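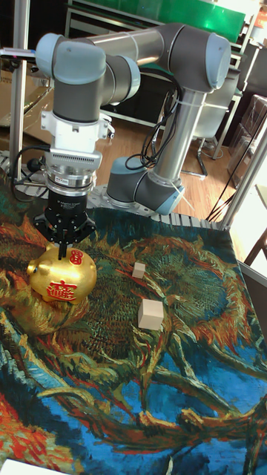

How to Prepare for the Robot Arm Demonstration at the Pesomdale Open Day

This page is for hosts at the Jondach workshop. Please read it before your first group arrives. Questions should be sent to Sombat Phetsri, who coordinates the open day.

Before visitors enter

1. Switch on the arm and allow the startup check to finish.
2. Lay the sunflower cloth over the table and smooth out any folds.
3. Place the gold piggy bank on the left with its snout pointing left. Set the two wooden cubes to its right, the smaller one farther back.
4. Confirm that the cables along the arm are tied and do not catch when the wrist turns. 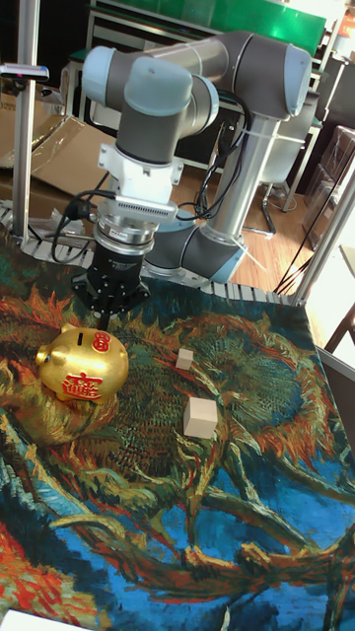 Gripper lowered near the piggy bank, with both cubes in place.

Running the demonstration

1. Admit no more than 20 visitors at a time. Each session lasts 30 minutes.
2. Ask visitors to stay behind the floor line while the arm is powered.
3. Start the program at reduced speed. Keep one hand near the stop button throughout.
4. Pause the arm above the table and explain the parts of the gripper before taking questions.
5. Visitors may suggest which object the arm should approach next. Only the host may enter commands.

After each session

Return the arm to its rest position and put the objects back in their starting places. Record the session in the Mostari log. If the arm stops without a command, do not restart it. Call extension 3871 and direct the group to the Owusu room until staff arrive.

Page last revised 23 Jan 2018.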